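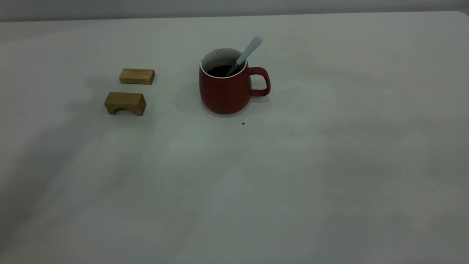
Kanini Athumani wrote on the course page last night that a planner which knows where everything is can still be a bad planner, and asked why we spend three weeks on perception before letting anyone plan a grasp. Great question, and it's the best way into today's notes!

Unit 3: From pixels to a plan
Notes for Nov 13, 2019

My reply to Kanini is that the two can't be pulled apart. A planner only knows the world you hand it. If the perception node reports a mug as a plain cylinder, the planner will happily route the gripper straight through the handle, and it will do so with a perfectly smooth trajectory and no warning at all. So today we look at what goes into the world model, and then at what the planner does with it.

1. Segmentation

We start with a tabletop: a red mug with a spoon standing in it, plus two wooden blocks, one a plain bar and one with an arch cut out of it. The first step is plane fitting. Avar (our perception package) runs RANSAC with 100 iterations by default, finds the table, and throws away every point on it. Whatever is left gets clustered by distance.

Try this with the cluster tolerance at 2 cm and look at the blocks. They lie close to each other, and depending on your setting they may come out as one object or as two. Turn the tolerance down and they separate, but now the spoon handle may break away from the mug and become an object of its own, floating in the air. I love this problem. There is no single number that is right for the whole table, and you'll see why people bring color into it. Red against white against light brown is about as friendly as color gets, so use it!

Watch the shadows, though. The left side of the table is a good deal darker than the right, and a fixed brightness threshold will give you a large gray "object" over there. Work in hue and saturation, or normalize first. There are also a few tiny dark marks on the surface. Set a minimum cluster size and they go away.

2. Shape

Each cluster gets a shape in the Czarnecka scene file. You have three choices:

box - fast, fine for the plain block
convex hull - tighter, but it fills in every hollow
decomposed mesh - slow, keeps the hollows

Put a convex hull on the arch and the opening disappears. That is harmless if you pick the block up from the top. If you want to slide a fingertip under the arch, the planner will tell you there is no solution, and it'll be correct about the world you gave it. The mug handle has the same trouble. Man-sik Geum lost most of an afternoon to this in the Zulcombe lab and has kindly let me put his log in the course folder (see hull_vs_mesh.txt, it's short and well worth reading).

3. Constraints

Now the fun part. The mug has dark liquid in it, up to a little below the rim. Nothing in a collision check knows about liquid. You have to say it:

orientation constraint on the mug: keep the z axis upright, tolerance in radians
velocity scaling: start low, raise it later
attached object: mug and spoon together, as one body

Please don't skip the last one. The spoon handle sticks up well past the rim, leaning to the right, on the same side as the mug handle. A top grasp that ignores it will bring the palm down on the spoon. A side grasp from the left avoids it, but then the blocks are your neighbors and you need to check the approach path as well as the final pose.

4. Asking the planner

Vulell takes the scene file and a goal and gives back a path or a failure code. Code 27 is the one you will meet most often: goal state in collision. Before you touch the planner settings, draw the scene and look at the goal pose. Most of the time the geometry is to blame - a hull too fat, or a table plane a few millimeters too high.

For next time

Run the segmentation on the sample cloud with two tolerances of your choice and save both results. Write a scene file using a box for one block and a decomposed mesh for the other. Then plan a side grasp on the mug with the upright constraint on, and again with it off, and plot the tilt of the mug along both paths. Bring the plots to lab, even if they look strange. Strange ones are welcome.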